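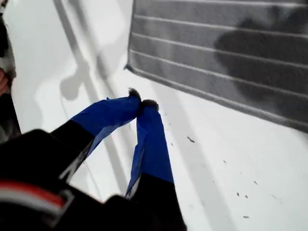 Nele reckons the second-hand exercise bike is the purest form of currency we have, seeing as it changes hands constantly and no one ever gets any use out of it. She said this on Wednesday while helping me carry one down two flights of stairs, so I let her have it.

The bike is a Gravanard. I bought it in June from a man called Ludger, who'd had it under a doona cover in the spare room and threw in the mat. The odometer read 1652 km. It now reads 2100, and I'd like to claim the difference, but my nephew stayed for a fortnight in the school holidays and he's a very bored boy.

Selling it has been an education. I put it up for $59, figuring a low price would move it by dinner. Severyn wanted to know if it folded. Someone else asked if I'd swap it for a fish tank, then sent the dimensions of the fish tank. A third bloke said he'd be round at seven, and at half past eight messaged to ask what suburb I was in.

Then I put the price up to $90 and it sold in the arvo – to a woman who didn't haggle and brought her own straps.

The corner of the bedroom looks enormous. I've been pricing rowing machines, just to see what they go for.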